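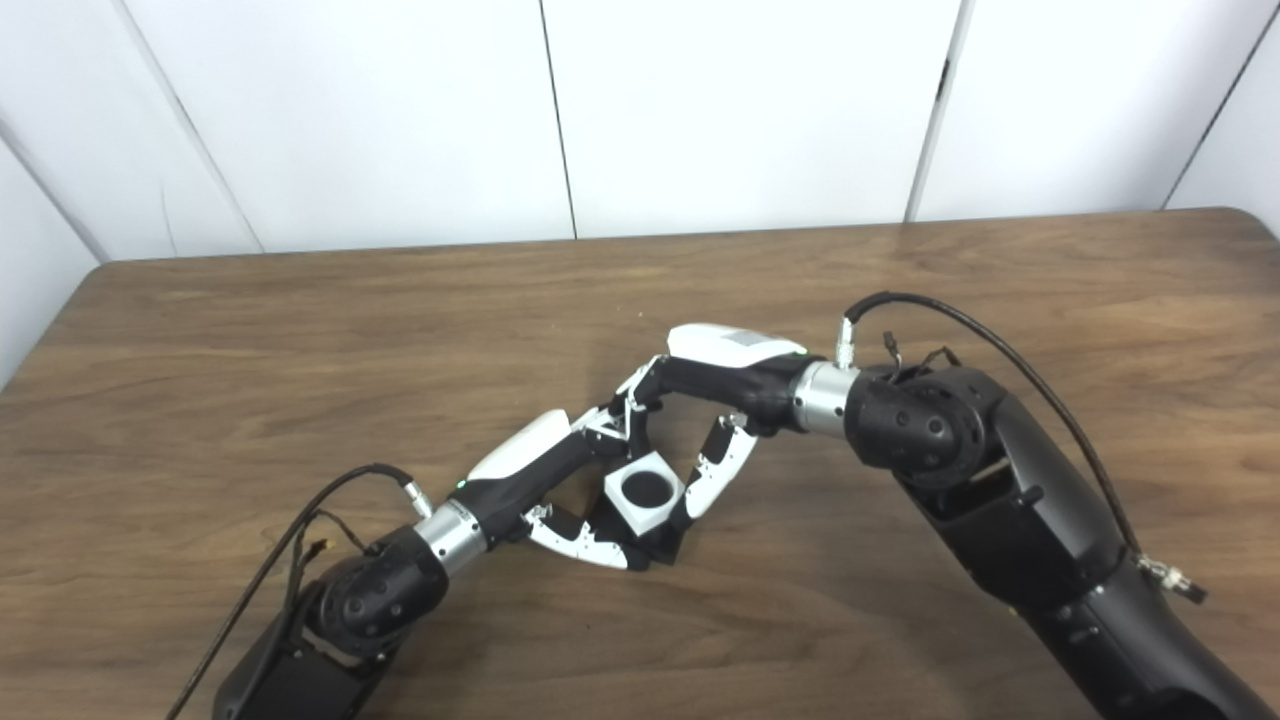
Stollow Public Library: changes to borrowing, holds and late charges. This thread sets out what will be different from August and what cardholders need to do. Please read to the end before contacting the desk. (1/18)

Late charges on books, magazines and audiobooks will end at all branches. Items may still be recalled, and a card will still be blocked when material is long overdue, but no daily charge will build up. (2/18)

Charges already on an account for late books will be cleared by our staff. Cardholders do not need to apply. The work is being done branch by branch, so a balance may disappear from one household member's card before another's.

Replacement costs are a separate matter and will remain. If an item is lost or damaged beyond use, the cardholder is asked to pay the listed price or to supply a new copy of the same edition. Please speak with the desk before buying a copy. We cannot always accept a different binding. (4/18)

An item is treated as lost after 70 days past its due date. If it comes back after that, in good condition, the replacement cost is removed from the account in full.

The standard loan for books remains 3 weeks. Renewal will now be automatic, provided no other reader is waiting. Cardholders with an email address on file will receive a notice each time a renewal goes through, showing the new due date. (6/18)

Those without email on file will receive no renewal notice. They may telephone their branch or check the printed slip from their last visit, which gives the original due date only.

Items borrowed from other library systems will not renew automatically. The lending library sets those terms, and we are bound by them. A yellow band around the cover marks these items. Please leave the band in place. (8/18)

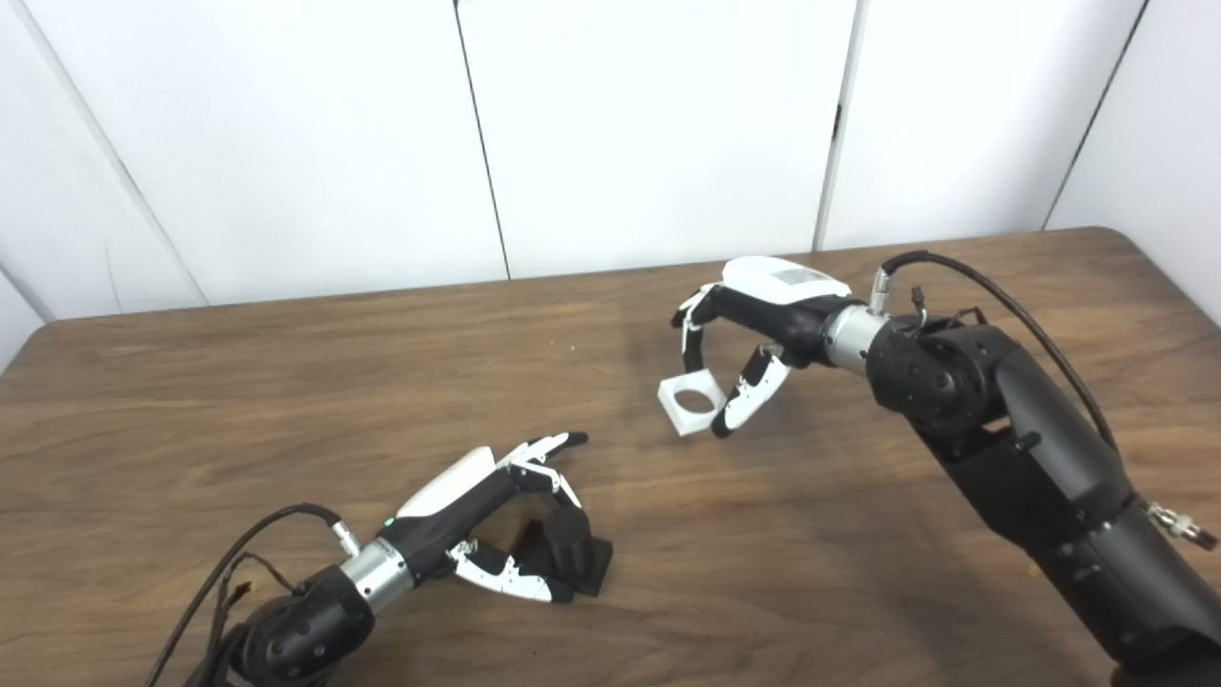

Holds. Readers have told us that the shelf period is too short, particularly for those who work weekdays and rely on the Na Street branch, where evening hours are limited. The period will be extended by two open days at every branch. Days on which a branch is closed will not be counted.

A hold that is not picked up will pass to the next reader in line. There is no charge for a missed hold. If you know you will be away, you may suspend your holds from your account page and keep your place in the list. We encourage this. It shortens the wait for everyone behind you. (10/18)

The limit on active holds will be the same for adult and youth cards. Teacher cards keep their present, higher limit during the school year.

Na Street branch. The book drop on the parking lot side has been out of service. A replacement has been ordered from Brokent and will be fitted before the new rules take effect. Until then, please use the drop beside the front steps, which is emptied each morning before opening and again at 4 p.m. (12/18)

Please do not leave returns on the steps or against the door. Several boxes of books were lost to rain in the spring, among them a run of county histories that we have only partly been able to replace.

Local history room. The room will remain open by appointment on Monday afternoons while the Arketti collection is being sorted. The collection was given to the library by the family and contains letters, account books and 247 glass plate negatives of the mill district and the river crossing. (14/18)

The negatives are not yet available to readers. Each plate is being cleaned, numbered and placed in its own sleeve before any copies are made. Requests for particular streets or buildings may be submitted in writing, and will be kept on file in the order received. We regret that we cannot give a date for individual requests.

Residents who recognize family names in the account books are invited to write to the local history desk. The index to the first two volumes has been printed and may be read at the main branch. A correction to that index: the entries under "ferry dues" on the last page belong to the second volume, and a slip has been added to say so. (16/18)

Large-print collection. The main branch has added 400 titles in large print, chiefly mysteries, westerns and biographies. They are shelved in the alcove past the newspapers, where the chairs have arms and the lighting is better. Titles may be sent to any branch on request. Homebound readers may have them delivered with their usual order, and should mark the large-print box on the form even if they have marked it before, as the older forms did not carry that choice forward.

Cards. Library cards issued in Stollow do not need to be replaced. The new rules apply to every card already in use. If your address or telephone number has changed, please bring one piece of mail or a photo ID to any branch so that the record can be corrected. Changes of address cannot be made by telephone. (18/18)

Addition to the thread, in answer to several questions received this morning. The end of late charges does not cover museum passes, tools or musical instruments. These are in short supply and are often booked back to back. The present daily charge will continue for them, and they must be returned to the desk, never to a book drop.

Further addition. Charges paid in earlier years cannot be refunded. Cardholders who paid a late charge on a book within the present month may ask the main desk to review the payment. Please bring the receipt if you have it.

The full borrowing policy is posted at each branch beside the check-out desk. Printed copies are available in English and Spanish. Replies to this account are read on weekdays during opening hours. Please do not post card numbers or other account details in a reply.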